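Notas de apresentação: Karer, aprender a arrumar com dois braços
Última atualização: julho

Abertura (não ler o título, já está no ecrã)

Bom dia! Começar logo pela pergunta: quantas demonstrações são precisas para dois braços arrumarem uma mesa que nunca está igual? Pausa. Deixar a sala arriscar um número.

Nós usámos 552. E o que me entusiasma é a forma como as escolhemos, porque a primeira versão do Karer tinha 1.691 e portava-se pior!

O método

Gravámos tudo por teleoperação, os dois braços ao mesmo tempo. Depois o Tshepo Shezi propôs cortar cada episódio nos momentos em que um braço espera pelo outro. Chamamos-lhes "pontos de encontro". (Desenhar no quadro: duas linhas, um nó no meio.)

A política prevê blocos de 20 ações e volta a olhar para a mesa. Num ponto de encontro, o bloco acaba mais cedo. É uma mudança pequena no código, umas linhas no módulo Citard, e mudou imenso o comportamento.

Se perguntarem pela filtragem: ficaram só os episódios em que os pontos de encontro aparecem por uma ordem coerente. Critério completo no anexo.

Resultados

Testámos em 1.000 tentativas, com objetos em posições sorteadas. Mostrar primeiro a curva do Gronuvik, o nosso modelo de base, e só depois a do Karer. Não ter pressa aqui, a diferença vê-se bem sem eu falar por cima.

O caso de que mais gosto são os copos medidores de plástico, coloridos e abertos em leque. A pinça tem de chegar de cima e inclinada, enquanto o outro braço trata do seu lado da mesa, com um tabuleiro ou cesto amarelo e uma planta pelo meio.

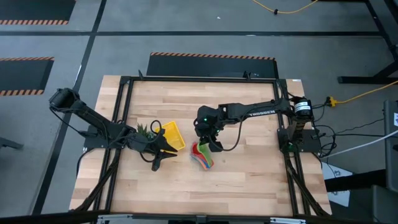
Foi com este tipo de tarefa que percebemos que o erro vinha quase sempre do tempo de espera, e muito menos da visão. Um braço avançava cedo demais e o outro corrigia tarde. Com o corte nos pontos de encontro, os dois passam a replanear juntos (dizer isto devagar, é a frase da palestra).

Limites: objetos moles ainda falham muito, e o Akl, o nosso simulador, não reproduz bem o contacto. Quem tiver ideias, por favor venha falar comigo no intervalo!

Último diapositivo: agradecimentos e endereço do repositório. Deixar no ecrã durante as perguntas.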